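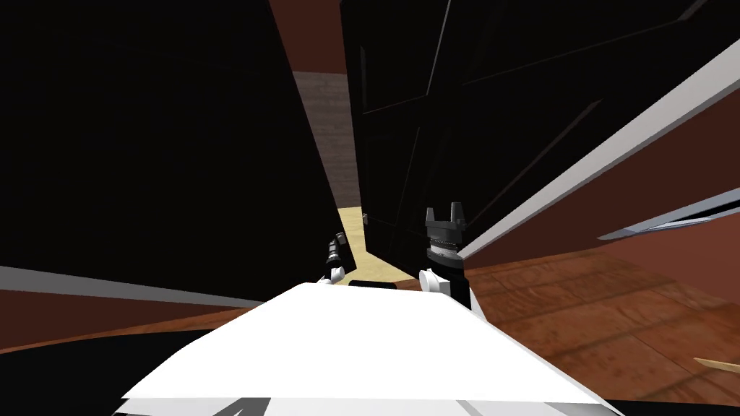 Leston Household Sim Kit: what you get, what I like, and what still bugs me

I'm Derek Naylor and I run the small online shop this page belongs to. We mostly sell robot software to labs, hobby groups and the odd very patient teenager, and I don't list anything I haven't lived with for a while. The Leston kit has been on my own machine since December, and I've spent more evenings than I want to admit trying to get a simulated two-armed robot to behave itself around cabinet doors.

If you've used Rulta before, you already know the general idea. You load a house, you load a robot, you give it a chore, and you find out how bad your policy is without breaking any real furniture. Leston does the same job but it leans hard into the big awkward stuff: doors, panels, drawers, things that swing toward you while you're still reaching for them. I love that. Picking up a block from a clean table stopped being interesting to me a long time ago.

What's in the download

The base kit comes with 179 room layouts and 1,081 household objects, plus ready-made models for one-armed and two-armed robots. The doors and drawers are properly jointed, so they have hinges and stops and a bit of friction you can turn up or down. (Turn it up. The default is far too kind.) You also get 401 recorded runs done by people driving the robot by hand, and those were worth the price to me all on their own.

Each run is saved with the body camera, both wrist cameras, the joint positions and the gripper commands, all on the same clock. I had them feeding into my own training code in one afternoon, and I am not a fast programmer!

Running it

My desktop is a few years old with a decent mid-range graphics card. With the cameras on a low setting I can leave a batch going after dinner and have more than 700 attempts to look through by breakfast. Turn on full shadows and the nicer floors and walls and it slows way down, so I keep those for the final checks.

Setup is one installer and a license key. The first launch sat on a blank window for so long that I went and made coffee, and when I came back it was fine. It's been quick ever since. If you're on a laptop, shut your browser first.

The wrist cameras

Okay, this is the part I get excited about. A wrist view is a rotten view for a person. You get the back of the gripper, two fingers, and whatever slice of the world happens to be past them, usually at a silly angle and half in the dark. A policy has to make do with exactly that, and a lot of the older sims make it too easy by lighting everything like a furniture catalog.
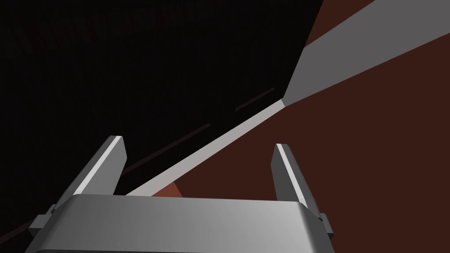
Leston lets the dark parts stay dark, and my first policy fell apart because of it. It had learned to look for a nice clear edge, and once a panel went nearly black it just hovered there with its fingers open. I mixed in more lighting changes, trained it again, and it got a lot braver. You can set the lighting per room or let it shuffle for every attempt. I'd shuffle.

You can move the wrist cameras too. There's a little menu for height and tilt, and it remembers a separate setting for each arm, so if your real robot has one camera mounted a bit crooked (mine does) you can match it.

Things I'd change

The gripper contact is good on flat faces and kind of slippery on thin edges. I've had a finger slide along a door trim like it was buttered. Raising the contact quality helps but costs you speed.

The object search is clumsy. If you type "door" you get every single door in the kit in no order I can figure out, and the thumbnails are tiny. I keep my own list in a text file.

And the manual skips over two-arm tasks almost completely. Drondetti, who make the kit, tell me a longer chapter is coming. Until then I've written my own four-page guide for getting both arms to work on one door without elbowing each other, and I'll send it along with your key.

Aoun add-on

Aoun is the optional pack with extra kitchens and storage rooms. I'd skip it at first and get comfortable with the base layouts. If you decide you want it later, you pay the same price as you would today, and it drops into your existing install with your settings left alone.

Ordering

Single-seat and classroom licenses are both in the menu at the top. Keys go out by email, usually the same day if you order before 3 p.m. If you're not sure your computer can handle it, send me your specs through the contact form before you buy and I'll tell you straight. I answer those myself, most often in the evening with a batch running in the other window.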